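We use cookies to remember your settings. By staying on this site you accept our cookie notice.

Do the Bench Rules Do Anything? A Look at Shared-Table Practice for Two-Arm Setups

Rafail Konstantinidis and Tomoyo Kuroda
Student project report, Prellbridge, robotics lab course

1. Why we picked this

Every group that signs up for the two-arm bench gets the same handout, the Dremdale rules. It has 20 rules on five pages. You sign the last page and then, as far as we could tell, you never look at it again. We wanted to know which rules people follow, which ones can be checked at all, and whether the handout makes the bench any safer or the data any better.

We started out doubtful and we are still doubtful, though about different rules than the ones we expected.

2. What we did

We went through the session logs kept in Rumus, the booking and logging tool the course uses. There were 124 sessions with a filled-in log. We compared each log to the handout and marked every rule as followed, broken, or impossible to tell. Tomoyo also sat in on sessions through February and took her own notes without looking at the log. Later we put the two side by side.

A weak point in this method is that the logs are written by the people being checked. A box that says "workspace clear" gets ticked at the start of the session, often before anyone has set the objects out. We don't think people are lying. The form asks the question at the wrong time.

3. The rules that can be checked

Rule 4 says an arm holding a tool must be treated as wider than an arm with an empty gripper. We like this one. The handout gives a keep-out distance of 400 mm between a person and any moving part of the arm, but it doesn't say where you measure from once something is in the gripper. Half the groups we asked measured from the fingers. The other half had never measured.

Rule 7 says that toy or plastic versions must be used for anything that would have an edge or a point. This was followed in nearly every session, and we suspect the reason is simple: plastic ones are what the shelf has. A rule that people would follow without being told is hard to give credit to.

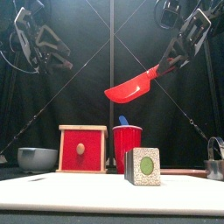
Figure 1. Two-arm bench with household objects. The right gripper holds a red plastic knife; the left gripper is open.

Rule 9 covers cables. They must have enough slack for the full reach of the arm and must not hang into the work area. Both halves make sense alone. Together they leave you guessing, because slack has to go somewhere. In Figure 1 there is a loop of cable beside the left arm, and the two of us could not agree whether it meets the rule. Rafail says yes, since it curves out and back away from the objects. Tomoyo says the rule is about where the loop ends up when the arm reaches, and one still picture can't settle that. If two people who have read the handout more times than anyone should can't agree, a new group has no chance.

4. The rules that can't

Rule 12: "Objects should be placed sensibly." Rule 13: "Operators should remain aware of both arms." Rule 16: "Clutter should be avoided where possible."

We could not mark any of these as broken in a single session. Take Rule 16 and the layout in Figure 1. A wooden box with a red front, a ribbed cup with a blue handle sticking out, a speckled block and a few other things share one table. Is that clutter? If the task is to work among mixed objects, the mix is the point. The rule needs to name a task before it can mean something, and it doesn't.

Our instructor for the safety unit, Amrani, argued that loose rules are there to get people thinking. Maybe so. We asked groups after their sessions what Rule 13 told them to do, and the most common answer was a shrug.

5. What we would change

- Ask the "workspace clear" question after the objects are set out.
- Measure the keep-out distance from the far end of whatever is held.
- Split the cable rule in two, and test slack by driving each arm to full reach with the grippers empty.
- Delete 12, 13 and 16, or rewrite them so that a stranger could say yes or no.
- Write down which arm moves first when both need the same spot. The current handout says nothing on this, and it came up in Tomoyo's notes more than any other problem.

6. Limits

One bench, one course, one handout. We can't say the sessions with more broken rules went worse, because the log has no field for a near miss. Adding one would help, but we would not trust the first few months of numbers. People will need time to believe it won't count against their grade.

Last updated: February

Contact the course office | Copyright Prellbridge | Back to top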